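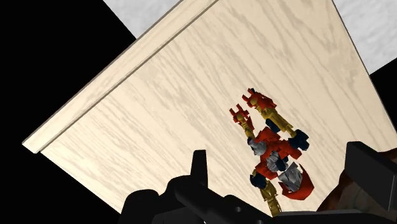 Publications > Manipulation > Gripper trials > Section 4

This site uses cookies to remember your reading preferences. Accept / Manage settings

4. Comparison of finger geometries in simulation

4.1 Set-up

The two candidate grippers were tested in the same simulated cell before any work on hardware. Both are parallel-jaw types with black fingers. The Stondell unit has short, square-ended fingers with a flat inner face; the Sivow unit has longer fingers that narrow towards the tip. Arm model, controller gains and camera placement were held fixed across all runs, so that only the gripper model and its contact settings changed between conditions. The camera was mounted on the wrist and moved with the tool, and the gripper body therefore takes up the lower part of every view.

Objects were drawn from the Humura set, prepared by Figueroa and Tsakiris, which holds 23 scanned household items and toys. Each was dropped on to the work surface from a low height and left to settle before the arm was allowed to move. Trials in which the object rolled off the surface were thrown out and drawn again. Each gripper was given 1000 trials, with the same list of random seeds used for both.

4.2 Objects with many thin parts

Most items in the set are close to a box or a cylinder and gave little difference between the grippers. The jointed toys were harder. Figure 3 gives a wrist view of one of these, a buildable action figure in red, gold, navy and grey, lying on a pale wooden board. The clawed hands point away from the gripper and the gold leg reaches down between the two fingers. A grasp on the leg is the nearest one open to the planner, but the leg is narrow and lies well away from the bulk of the torso. For an object of this shape the choice of grasp point matters more than the closing force.

Figure 3. Simulated wrist-camera view of the jointed figure on the board, with the gripper fingers at the bottom.

The collision mesh was a further source of error. With a convex hull around the whole object, the gaps between the limbs are filled in and the fingers meet a solid wall where none is drawn. We therefore split each jointed toy into convex pieces, following the method used by Karras in our earlier work, and checked the result by hand. The crescent-shaped red blade at the side of the torso needed several pieces of its own, as a single hull removed its inner curve.

4.3 Controller settings

Both grippers were closed under position control with a force limit. A first round of tuning by MacLeod used the Kokkinos controller with its default damping, which let the fingers bounce on first contact. Raising the damping removed the bounce at the cost of a slower close. The same value was then kept for all trials. We did not tune it separately for each gripper – a separate setting might favour the longer fingers, which bend more under load in the contact model.

A trial was counted as a success if the object stayed between the fingers for 3000 simulation steps after the lift. Slips, missed grasps and planner failures were logged under separate codes, and 63 trials with unclear codes were replayed and labelled again by Mkhize. Results by object group are given in Section 5.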